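Care and Use Notes for Members: The Lomwood Hand-Held Gripper Kit

Prepared for the Prakow Shared Workshop by Beril Akbulut, Equipment Loans

The Lomwood kit may be borrowed from the equipment desk by any member who has completed the bench orientation. It is supplied to persons who wish to record hand demonstrations for robot training, and it is also requested by members who simply want to learn how a two-finger gripper handles small hardware. The following tips were gathered from loan reports and from our own review of the kit. They are intended to shorten setup and reduce wear on the equipment.

Before you begin

Reserve a table with a smooth, light-colored top. Dark fasteners and rubber rings are much easier to find against it at the end of a session.

Wipe the table with a barely damp cloth and let it dry fully. Fine grit is the leading cause of scratched finger pads.

Check the kit against the card in the lid. The card lists part number 603 for the finger pads and 912 for the trigger spring. Quote these numbers if you need a replacement, as the two bags look alike.

Route all cables toward the nearest desk before you pick up the gripper. A cable that crosses the work area will sooner or later sweep a washer onto the floor.

Laying out small parts

Leave open space between parts. Members who are new to the tool tend to group everything within easy reach, and the fingers then nudge one item while closing on another. A hand's width is sufficient for most hardware.

Tall bolts may be stood on their heads, threads upward, so that the fingers can close on the shank from either side. Shorter bolts are generally better left lying down. Approach them across the shank.

Flat washers are the most difficult item in common use. Lower the pads until they just touch the table, close slowly, and let the edge of the washer ride up between them. Pressing down hard does not help and will mark the pads.

O-rings should be pinched across the full width the first time. Once you are comfortable, try taking one side only. Rubber clings to the pads, so open them fully when releasing.

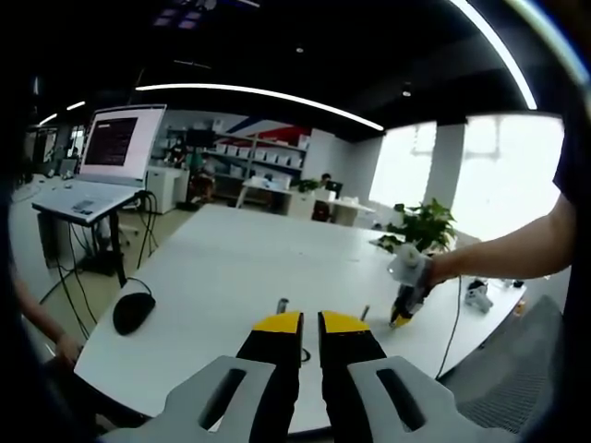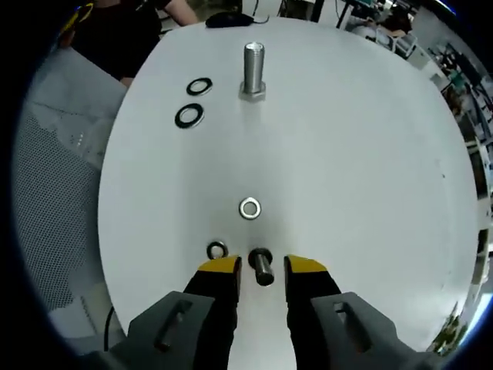

Pads with yellow tips or faces, used over a white tabletop.

Working in pairs

Two grippers may be used at one table, provided that each person keeps to an agreed side. Anderson Siqueira, who conducts the orientation, recommends that one person work while the other waits with the jaws open and clear of the surface. Handing a part from one gripper to the other is permitted, although it should be practiced first with something large and light.

Limit each turn to four minutes. The grip is comfortable, but the forearm tires sooner than expected, and tired hands drop parts.

Our assessment of the kit

The workshop compared the Lomwood kit with the Awasthi model held at our Katemmont branch. The Lomwood has the better trigger, with a light and even pull, and its pads can be changed without tools. The Awasthi is quieter and comes in a sturdier case. Everaldo Dantas found the Lomwood easier to steady when reaching across a wide table - an opinion not shared by Nivaldo Sales, who has smaller hands and considered the handle too thick.

The printed manual is the weakest part of the package. Its section on pad alignment omits a step: the left screw must be loosened before the right pad is seated. Please consult the sheet taped inside the lid instead.

Cleaning and return

Clean the pads with mild soap and water on a soft cloth. Solvents and glass cleaner must not be used, as they leave the surface slick.

Return hardware to the divided tray, with rubber rings kept apart from oiled metal.

Coil cables loosely and secure them with the fabric tie. Do not wrap them around the handle.

Kits are due at the equipment desk by 4 p.m. Requests for an extension should be directed to Fares Farah before that time. Worn pads and missing parts should be noted on the return slip - there is no charge for ordinary wear.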